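4.2 Does a plain background settle the question?

Several of the household sorting studies we reviewed rest on a claim that is rarely tested: that a white cloth behind a white table removes the background as a factor. The usual wording is that objects were shown "against a neutral setting." We doubt that the word neutral earns its place, and our own sessions at Tetside gave us more reason to doubt it.

Our setup followed the one described for the Dudgate work as closely as the text allowed. That text is thin. It gives the color of the cloth and the height of the table, and says nothing of how the cloth was hung, whether it was pressed first, or where the daylight came from. Qin argued early on that these gaps did not matter. Alemayehu disagreed, and after 18 sessions the two of them still had not settled it, though the argument did get us to look harder at the cloth itself.

Cloth is not a blank. It holds folds from storage, and each fold catches light on one side and drops a shadow on the other. A person asked to judge the edge of a pale cup or a folded napkin has to separate that edge from every other soft line in view. Five of our raters, asked only about the objects, brought up the creases without being prompted. One of them wrote that a fold "kept looking like the side of something." We would not build a theory on five comments, but we would not throw them out either.

The state of the backdrop between objects can be judged from Figure 3. The folds run to different depths and in different directions, and a bright opening at the upper right lets in strong light that the cloth does not block. 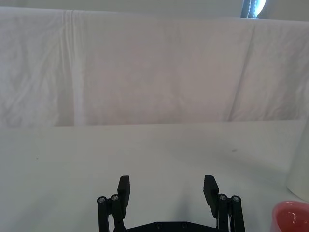

Figure 3. White backdrop and tabletop, with a red bowl and a white cylinder at lower right. Note the vertical fold at left and the slanting crease right of center.

None of this shows that earlier results are wrong. A creased cloth may well have no effect on a task as coarse as telling a spoon from a sponge, and the Belosus data, for what they are worth, point that way. Our complaint is narrower. If a paper claims that the setting was held constant, the reader should be told how the cloth was hung and at what time of day the work was done – a sheet lit at 8 in the morning will not throw the same shadows at noon. Of the papers we read closely, only Landry reports the hour, and even there it appears in a footnote.

We also tried pressing the cloth. The sharp lines softened, but new ripples had formed along the top by the next session, and we gave up on the idea that a hung sheet can be kept flat for long.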